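Drying hydrangeas at home, and other small things I learned about cut flowers

Posted 26 February 2023

In our apartment in Murkby the winter is long and the windows are small. So every summer I dry flowers, and in February I still have something to look at on the shelf. My sister-in-law asked me to write down how I do it, and then two neighbors asked the same, so I put it on this page. I am not a florist. I learned from mistakes, and I will tell you about the mistakes also.

When to cut

The most common error is to cut too early. A hydrangea which has just opened is full of water and the petals are thin. If you dry it in this condition, it shrinks and becomes brown at the borders. Wait until August or even later. The petals should feel a little like paper when you touch them with the back of your finger. The color changes also, it becomes more quiet, and many heads get some green in them. For drying this is the right moment.

Cut in the late morning, after the dew is gone. I leave a stem as long as my forearm if the plant allows it. You can always shorten it later. Please be careful with old plants of the mophead type, as they flower on last year's wood, and if you cut too deep you will have fewer flowers next summer. I did this once with the plant of my landlady and she mentioned it for a long time.

Take off all leaves. They dry badly and hold dampness against the stem.

Three ways to dry

The water method is my favorite. It sounds wrong to dry a flower in water, but it works best with hydrangeas. Put the stems in a jar with a few centimeters of water, keep the jar away from the sun, and do not add more water. The flower drinks slowly and dries standing. It takes two or three weeks. Do not crowd the jar. The heads should not touch each other, or the petals will be flat on one side.

Hanging is good for smaller heads and for most other flowers: statice, yarrow, lavender, strawflower. Tie them with a rubber band and not with string, because the stems become thinner while they dry and then they fall out of the string. I found a whole bunch of lavender behind the washing machine this way. Hang them in a dark and airy place. The kitchen is not good, there is steam and grease.

Silica gel is the most expensive method but it keeps the color best, especially blue. I bought a bag of 2000 grams from the Zodari shop and I still use the same one. You can dry it in the oven at low heat when it is full of moisture, but read first what the bag says. Put a layer in a box with a lid, lay the flower on it, and pour the rest slowly between the petals with a spoon. Close the box. After four or five days look carefully at one petal. The dust of the gel is not healthy to breathe, so I do this by an open window with a mask, and I do not use the box or the spoon for food again. 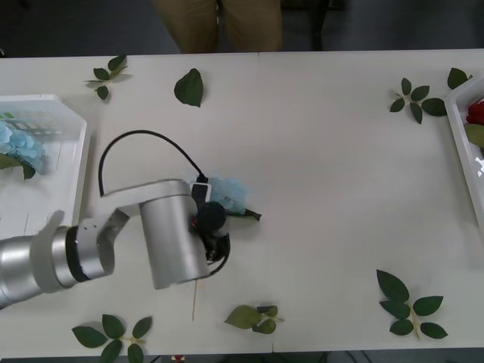 For a very large head I do not use the gel whole. I cut the head in small branches, dry each of them separately, and put them together again later with thin wire. It takes patience, but the box can be smaller and you need less gel. Work on a light surface, for then you see the petals which fall and you can save them for cards or for a bowl.

If your fresh flower is tired

Sometimes you do not want to dry the flower, you only want it to live until the guests come. A hydrangea loses its strength very fast when the stem is blocked. This is what helps me:

Cut the stem again at an angle, with a sharp knife.

Put the end of the stem in very hot water for 30 seconds, and after that directly into cool water. Keep the head away from the steam.

If it still hangs, lay the whole head in a bowl of cool water for an hour or a little longer. The hydrangea can drink through its petals. Shake it gently after and let it drip on a towel.

Do not do this bath with flowers which you plan to dry, and also not with roses which are already fully open. They get spots.

Change the water in the vase every second day and wash the vase with real soap. People buy powders and put in coins and aspirin, but a clean vase helps more than all this. For narrow vases I put in a spoon of uncooked rice with warm water and soap, and I shake. It takes away the green line at the bottom.

Keeping them nice through the winter

Dry flowers do not like sun or a damp room. I had a beautiful bunch in the bathroom and it lasted until the first week of long showers. In the bedroom the same kind of flowers is now in the second winter.

For dust, use a hair dryer on the cold and weakest setting, from a distance of one arm. A soft paintbrush is good for the places where the dust sits deep. Do not use a wet cloth.

Some people spray hair spray on the petals. It holds them together, this is true, but the spray becomes sticky and then the dust stays. I tried also a matte floral spray from Trillov. It was better, but you must spray it outside, and only a thin layer. If the petals are picked at the right time, you do not need any of them.

If you store the flowers, use a cardboard box and tissue paper. A plastic bag keeps the dampness inside and you will get mold. Write on the box what is in it. I once put the winter boots on top of mine.

The tools I use

My flower scissors are from Vainio and I have had them for many years. Any scissors are fine if they are sharp and are only for plants. Wipe them with alcohol after each plant, so that you do not carry sickness from one to the other. I keep also rubber bands, thin green wire, a few old jam jars, a soft brush, and a pair of gloves. Hydrangea sap can make the skin itch, and the plant is poisonous if eaten, so keep the fallen petals away from cats and small children.

Next time I will write about drying orange slices, which I still burn in every second batch. If you know at what temperature your oven does it well, please write to me.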